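Chapter 4: When the Robot Takes the Panels

My first job was at Gauthier, carrying clear panels from the wash table to the packing bench, and I had the sore wrists to show for it! So when Lornov, a small display-case maker, let me hang out on their floor while they brought in a robot they call Ritirari, I said yes before they'd finished asking.

Everybody there wanted to talk about handling. A clear panel is a mean thing to pick up (it shows every smudge, and you see half the room in it), and the knobby black pads on the gripper have to hold it by its edges, one on each side. 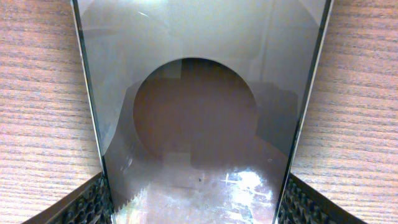 Geum-ok Ki
Author and former line worker

I figured the big change would be fewer people. Lornov kept all 10 on the shift, but their days got rearranged. The lifting went away and the checking grew, and a couple of folks told me they missed moving around – I hadn't seen that coming. Pay was another sore spot. Who gets the raise when the job title stays the same and the job doesn't?

Keep that question handy, we'll need it in Chapter 5.

Contact the publisher | © 2022 Flurkari Press | Back to top

Comments

deb_r: We had the same fight over titles at my plant. Assigning this to my class.

Tomas: Is there an answer key for this chapter?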